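겨울 호수 구조 동호회 게시판 > 자유토론
제목: 필터라르 호수 얼음 구조 훈련 다녀왔습니다! (장문 주의)

글쓴이: 얼음송곳
조회 1,000 · 댓글 9

작년부터 벼르던 필터라르(Pilterar) 호수 합동 구조 훈련에 드디어 다녀왔습니다. 시작부터 말씀드리면, 너무 좋았습니다! 참가자는 24명이었고 저처럼 민간 자격으로 들어간 사람이 꽤 있었어요. 교관은 크리스탭스 패른(Kristaps Pärn) 씨였는데, 국경 쪽 호수에서 오래 구조 일을 하신 분이라 이야기 하나하나가 귀에 쏙쏙 들어오더라고요.

첫날 오전은 이론이고 오후부터 바로 얼음 위로 나갑니다. 드라이슈트 입고 구멍에 들어가는 순간 다들 비명을 지르는데(저도 질렀습니다) 두 번째부터는 서로 먼저 들어가겠다고 줄을 서요. 물속에서 몸을 수평으로 띄우고 발차기로 얼음 위로 올라오는 연습, 로프 주머니 던지기, 썰매로 접근하기까지 했습니다. 로프는 40미터짜리를 썼고요. 저는 던지기가 정말 안 되는 사람인데 저녁 먹기 직전에 처음으로 사람 어깨 위에 딱 걸쳤습니다. 그때 박수가 나왔는데 아직도 기분이 좋네요.

둘째 날은 설상차가 호수 한가운데서 멈췄다는 가정으로 조를 나눠서 움직였습니다. 저희 조는 그루르크브리지(Grurkbridge) 쪽 선착장에서 출발했는데, 눈에 덮인 약한 얼음을 피해서 돌아가느라 95분이나 걸렸어요. 직선으로 가면 금방일 거리인데 말이죠. 조난자 역할 하신 분이 기다리다가 보온병을 다 비우셨다고 합니다 ㅋㅋ

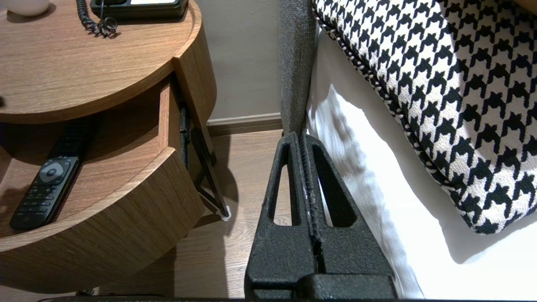 신고 접수 교육 얘기도 꼭 하고 싶습니다. 훈련 둘째 날 밤에 숙소에서 했는데, 얼음 위에 못지않게 긴장되는 시간이었어요. 호수 이름, 마지막으로 본 방향, 인원, 입은 옷 색깔, 탄 장비를 순서대로 불러 주고 상대가 그대로 복창하게 하는 연습입니다. 호숫가는 휴대전화가 안 터지는 구간이 많아서 패른 씨는 숙소에 들어가면 유선전화부터 확인하라고 하셨는데, 침대 옆 둥근 나무 협탁에 저렇게 검은 전화기가 놓여 있으면 호수 이름과 선착장 이름을 적은 쪽지를 그 옆에 두고 자라는 거예요. 새벽 3시에 깨서 전화를 받으면 자기가 어느 호수에 와 있는지도 말이 안 나온다고요. 저는 그날부터 바로 따라 하고 있습니다.

내년에도 무조건 갑니다. 궁금한 거 있으시면 물어보세요!

댓글

빙어아빠
후기 기다렸습니다! 저도 신청했다가 대기에서 잘렸는데 읽으니까 더 배가 아프네요. 드라이슈트는 대여가 되나요, 개인 장비를 챙겨야 하나요?

얼음송곳
@빙어아빠 대여됩니다. 다만 큰 사이즈가 금방 빠져요. 장갑은 꼭 본인 거 챙기세요. 대여 장갑은 손가락이 남아서 로프 잡을 때 고생했습니다.

남쪽기슭
글 재밌게 읽었습니다. 그런데 95분 우회는 좀 과하지 않나요? 실제로 사람이 얼음 위에 고립된 상황이면 체온 문제가 훨씬 급합니다. 저라면 공기주입식 보트 끌고 직선으로 갔을 것 같아요. 얼음이 깨져도 보트 위에 있으면 되니까요.

얼음송곳
@남쪽기슭 저희 조에서도 딱 그 얘기로 한참 토론했어요! 보트가 있던 조는 직선으로 갔고, 저희는 썰매만 있는 조건이었습니다. 본문에 안 써서 헷갈리셨겠네요.

남쪽기슭
@얼음송곳 아, 썰매만 있었으면 이해됩니다. 그래도 저는 보트 조를 먼저 보내고 썰매 조는 기슭에서 대기하는 쪽이 낫다고 봐요. 조를 둘 다 내보내면 구조할 사람이 늘어날 수도 있거든요.

설원의곰
저는 남쪽기슭 님 의견에 반대입니다. 보트 조가 가다가 물길 사이에 끼면 누가 갑니까. 예전에 스코르니코(Skornico) 훈련 때 얼음판이 밀려와서 보트가 앞뒤로 꼼짝 못 한 적이 있었어요. 우회하던 조가 뒤쪽에서 로프를 던져 줘서 나왔습니다. 느려도 다른 길로 한 조가 더 움직이는 게 맞다고 생각합니다.

남쪽기슭
@설원의곰 그건 바람 예보를 안 보고 나간 게 먼저 문제 아닌가요. 바람 부는 날이면 저도 두 조 보냅니다. 잔잔한 날까지 똑같이 하자는 데는 여전히 동의 못 하겠어요.

호수지기77
논쟁 뜨겁네요 ㅎㅎ 저는 신고 교육 부분이 제일 반가웠어요! 예전에 호숫가에서 신고하는데 제가 "큰 나무 있는 쪽이요"라고 해서 구조대가 반대편 기슭으로 간 적이 있습니다. 지금 생각해도 얼굴이 빨개져요. 그 뒤로는 선착장 이름부터 외웁니다. 혹시 스탄케비치우스(Stankevičius) 식 접수표도 다루던가요? 항목이 순서대로 인쇄된 그 종이요.

얼음송곳
@호수지기77 네, 그 표로 했습니다! 처음엔 칸이 너무 많다 싶었는데 세 번쯤 해 보니 안 보고도 순서가 나오더라고요. 저는 옷 색깔 칸을 자꾸 빼먹어서 혼났습니다. 그리고 @설원의곰 님, 스코르니코 얘기 따로 글로 써 주시면 안 될까요? 얼음판 밀려오는 건 말로만 들어서 정말 궁금합니다. 참, 다음 훈련 신청은 5월에 열린다고 들었습니다. 빙어아빠 님은 이번엔 꼭 되시길!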